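Helico: worth it after the first three levels?
Forum > Games > Shooters

anju_jaiswal
Picked up Helico on sale in November and I'm stuck deciding whether to keep going. Level one is great. Level two is level one with the lights off. Level three is an elevator ride with a gunfight at each end, and I died at both ends. Does it open up or is this the game?

grewal_h
It opens up at Unarport, the harbor level. Before that it's a hallway simulator with excellent shotguns. I have 291 hours in it, so either I'm a reliable source or the exact opposite of one.

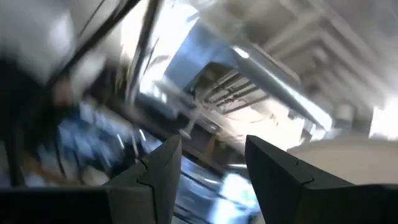 Re: Helico: worth it after the first three levels?

meenakshi_r
Going to disagree with Hemant, as is tradition. Unarport is where I quit. You spend the whole level being sniped off cranes by guys you can't see, and the checkpoint is back at the customs office. I walked out of that customs office so many times I should have had something to declare.

grewal_h
You can see them. They have laser sights.

meenakshi_r
They have laser sights on Easy.

grewal_h
Oh.

anju_jaiswal
Hemant. 291 hours on Easy?

grewal_h
I like the music.

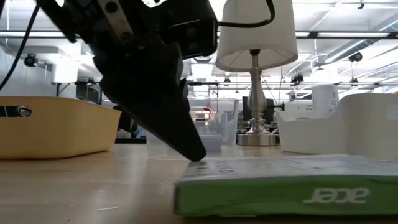 Box on the table, corner pinned.

golshifteh_m
Getting back to the question, the cranes are fine if you bring the Chauhan rifle from level 3. It's in the maintenance room behind the second elevator, and most people run right past because the alarm is going. It holds 8 rounds and reloads like you're filling out a form, but it drops snipers in one hit on any difficulty.

meenakshi_r
So the fix for a bad level is a gun hidden in a worse level. Great design, no notes.

golshifteh_m
I mean, that's shooters. Half the games I grew up on hid the good gun behind a wall you had to hump with the use key.

urmila_malhotra
Can we talk about the dash? Everybody complains about the snipers, but the patch that put a cooldown on the dash is what wrecked it for me. My best score on Unarport was 920 before, and now I can't get anywhere near it. I've been playing Ademum instead, where the guns feel like staplers but at least I can move.

grewal_h
The dash needed a cooldown. People were crossing the whole dock without touching the ground.

urmila_malhotra
Yes, Hemant, that was the fun part.
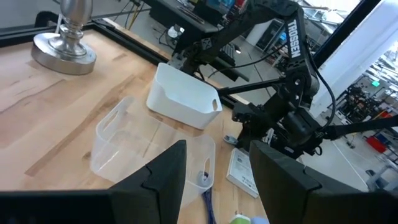

anju_jaiswal
Does the Chauhan carry over if I replay level 3 from the menu?

golshifteh_m
Only if you finish the level with it in your hands. If it's holstered at the exit, the game takes it away and gives you the pistol.

anju_jaiswal
OK, going back in for the rifle. Normal difficulty, out of respect for Meenakshi.

meenakshi_r
See you at customs.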